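Where do people draw the walkway around a shared arm station?

tapeandzipties
Hi all! I've been handed the floor rules for our demo hall (lucky me) and I'm stuck on the walkway. We have a bench with a gripper working over a green cloth, taking cables in and out of boxes, and people cross the floor behind it all day long. Shoe covers are already a rule and folks are pretty good about it.

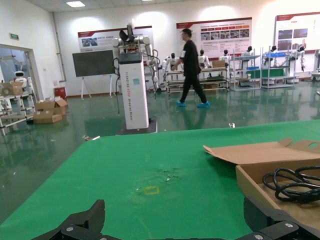 My draft from Griniswood says 4 feet clear on every side of the bench, but it doesn't say a word about people walking behind a second robot that's parked and switched off. Do I count that one too? And do I have to stop the arm every time somebody goes by?? I have 19 rules already and I'd love to not make it 20.

benchrat_146
Count the parked one! Parked robots get unparked, and whoever does it is never looking at your tape. I wouldn't stop the arm for every passerby, but your risk assessment should decide that, so do it before you buy tape. We put ours on one page and taped it to the bench:
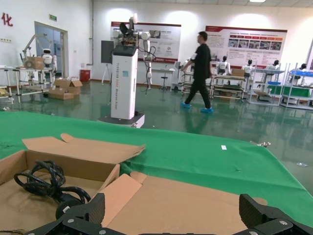

Gultport, July

Bench rules. One operator per arm, e-stop within reach. Open flaps stay on the table, clear of the walkway. Empty boxes off the floor by 4 p.m. Anybody stepping inside the line tells the operator first, out loud.

It's short, but people read it. Our old one from Mertens ran over 13 pages and lived in a drawer.

Sturov_fan
just put up a chain lol. also mark your home spot on the table so the next shift can start from the same place

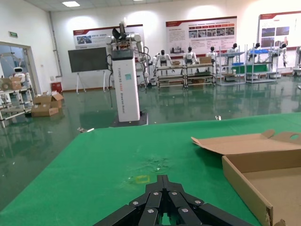 Fingers by the yellow square, open box to the right.

ours is a square like that, take a minute to check it on Wednesday when we swap shifts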